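Workshop tips from our after-school robot club

I help run the Brirora robot club, and the job the kids ask to do most is the lid one. You get a small white block onto a round green lid with the arm, and the best run each term goes through to the Nurer challenge in February. Most of what I've learned is plain bench stuff, so I've jotted it down for anyone starting a club of their own.

Tape the mat first

Put a grey mat under everything and tape the corners right onto the wood. Masking tape is fine – it peels off without a fight, and if it crumples you just slap another bit over the top.

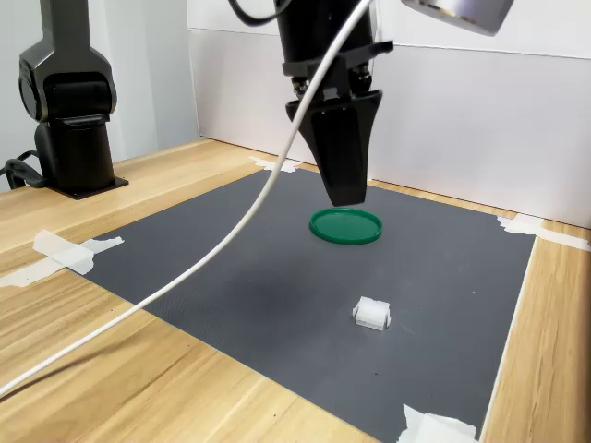
I used to let the kids skip this and we lost whole afternoons to a mat that had crept a finger's width. Now the tape goes down before anyone touches a keyboard.

Pick boring objects

Old lids are brilliant! They're flat, they've got a rim, and the colour stands out on grey. Raid the recycling before you spend a cent. The Korneck starter kit we looked at had 14 plastic shapes in it, and I reckon we'd have used two.
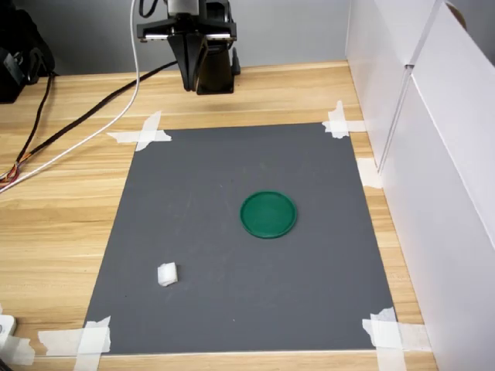
Mind the cables

Give every cable plenty of slack and move the arm slowly through its full reach before the first run. Ours are black and white, so I get the kids to trace each one with a finger and tell me where it goes.
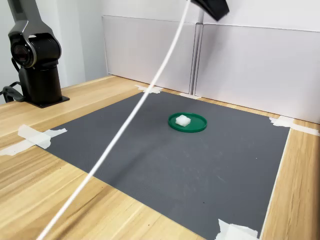
White block on the green lid, mat taped down.

Write it all down

We keep a paper logbook (the Yusof team talked us into it) and we're up to almost 1,097 tries. Start position, what you changed, what happened. Change one thing, do 5 runs, then argue about it. 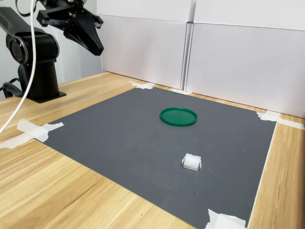

What age can kids start?
We take them from ten, with an adult at the bench and one person on the stop button the whole time. Younger ones can do the logbook.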